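Britine Cut-to-Size Table Protector, Clear Green

Home > Table Care > Protectors and Covers
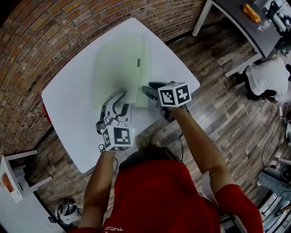
Clear green sheet on a white table top

We have sold table protectors for a good many years now, and the one question that comes up more than any other is whether there is something that looks a bit nicer than the old wipe-clean cloths our grandmothers had (lovely as they were, roses and all!). The Britine is our answer. It is a soft, see-through sheet with the gentlest tint of green, and it lies on top of your table and takes the knocks so that the table doesn't have to.

We first brought it in for families with small children and a good dining table, which is a nerve-racking mix, but it has since found its way onto desks, sideboards, sewing tables and at least one piano lid. Craig Drummond, who looks after our cutting room, has had his on the kitchen table through homework, jigsaws and a whole December of mince pies, and he still brings it up whenever a customer rings for advice — you have been warned.

What it's like to live with

The sheet is 2 mm thick, so it has enough weight to lie flat and stay where you put it, but you can still roll it up and stand it in a cupboard when company comes. Pens glide over it nicely. Plates make less of a clatter. It can slide a little on very glossy tops, and if yours is like that we'd suggest adding a set of Floton corner dots, which are small and clear and peel off again afterwards.

A word about heat: please do use a mat under pans and teapots. The Britine will cope with a warm dinner plate quite happily, but a dish straight from the oven will mark it, and we can't take those back.

Your sheet will arrive rolled, and it will want to stay rolled for a day or so. Lay it out in a warm room with a few books on the corners and leave it be. There may be a faint smell when you first open the tube, much like a new shower curtain, and an open window will see it off.

Sizes and cutting

We cut every sheet to order. Measure the top of your table in centimetres, length first, and type the figures into the boxes at the top of the page. If you'd like the sheet to sit just inside the edge, which we think looks smartest, take a little off each measurement before you order. Rounded corners are free, just tick the box. For round and oval tables we ask for a paper template, and we'll post you the paper if you haven't any large enough.

Do check your figures twice. We can always trim a sheet that is too big, but there's not much to be done for one that's too small!

Looking after it

A damp cloth and a drop of washing-up liquid is all it needs. Dry it with a tea towel if you don't care for streaks. Felt-tip will usually come off if you catch it the same day. Please keep bleach and nail varnish remover well away. If your table has been freshly waxed or oiled, let the finish harden fully before you put the sheet down.

Details

Colour: clear green
Thickness: 2 mm
Smallest cut: 50 cm on the shorter side
Price: from £19
Delivery: free on two sheets or more
Order code: Britine Green

Also in the range

Ilis, a frosted sheet with a softer look, from £20
Le Roux, a heavier felt-backed cover for polished wood

Orders placed by 7th October will be cut at the present price. After that the whole range goes up a little, I'm afraid, but samples will still be free, so do ask for one if you're unsure of the colour.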